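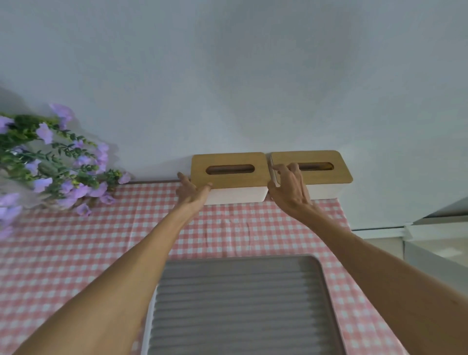
Figure 4. Two tissue boxes side by side along the back of a table, with a hand on each.

4.2 Shared tables and the upkeep of common rooms

The households in the Nestcombe part of the study differed most in how they looked after rooms that belonged to everyone. Bedrooms were kept to the taste of whoever slept in them and caused little talk. Kitchens and dining rooms took up most of the interview time, and the dining table came up more often than any other piece of furniture.

We spoke to people in 28 shared households across two sites, Nestcombe and Nygård. Both sites have rented housing with communal eating space on each floor, but the tenancy terms are not the same. At Nestcombe the landlord, Unum, charges a service fee that covers cleaning of stairs and corridors only. At Nygård the fee also covers a weekly clean of the kitchen. We had expected this to lower the number of disagreements at Nygård. It moved them to other matters, chiefly what the cleaner was allowed to put away.

Tenants at both sites drew a line between cleaning and setting straight. Cleaning meant removing dirt. Setting straight meant putting things back where they were thought to live, and it was done in passing, usually by someone waiting for a kettle or a pan. Few people counted it as work when asked to fill in the time diary. When the interviewer went back over the same day with them, most could name several such moments. Diary totals for common rooms should therefore be read as low. 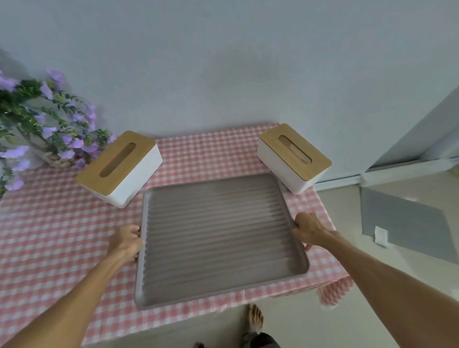
The same gap has been noted for care work in the home, where small acts tend to drop out of written records. Backlund's earlier survey of cooperative housing in Irard dealt with it by asking tenants to walk through the room and talk as they went. We used a shorter form of that method in 13 of the households. It added detail but made the interviews long, and in two cases a second visit was needed to finish.

Three kinds of arrangement could be told apart. In the first, one tenant had taken charge of the common room and the others went along with it. In the second there was a written rota, normally fixed to the fridge. In the third there was no agreement of any sort, and the room was kept in order by whoever minded most. The third was the most common at Nestcombe. It was also the one in which tenants were least likely to report a quarrel during the past year, although they were more likely to say that they ate in their own rooms.

Length of tenancy mattered more than age. People who had lived in the building since before 2000 knew where the shared crockery had come from and which table had been bought by whom. Newer tenants tended to treat all of it as part of the let. One man had moved a sideboard into the corridor without asking and was told, some weeks later, that it had been a wedding present - it was carried back the same evening. Cases like this were rare, but they were retold often, and several tenants gave them as the reason for leaving things alone.

Rotas had short lives. Of the 10 that were in use at the first visit in April, most had been dropped or were being ignored by the time of the second. Tenants blamed people moving out, shift work and the rota itself, which seldom made clear what counted as done.

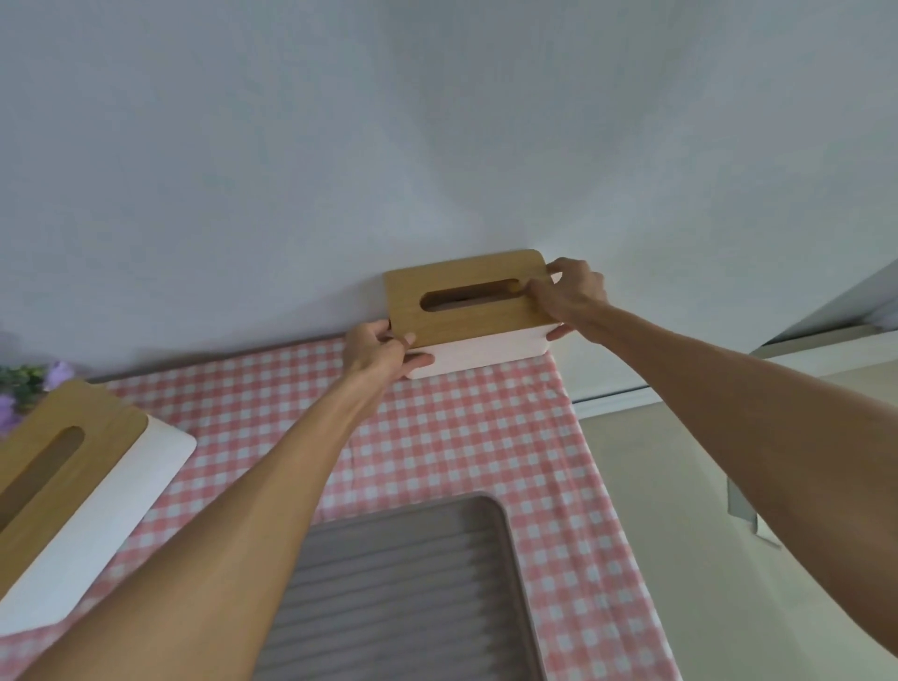 4.3 Limits of the household sample

All of the households answered a notice from the landlord, and those on poor terms with Unum may have stayed away. No households with small children took part at Nygård. The second round of interviews there was carried out by Tormod Backlund alone, in Norwegian, and the extracts used in section 5 are his translations.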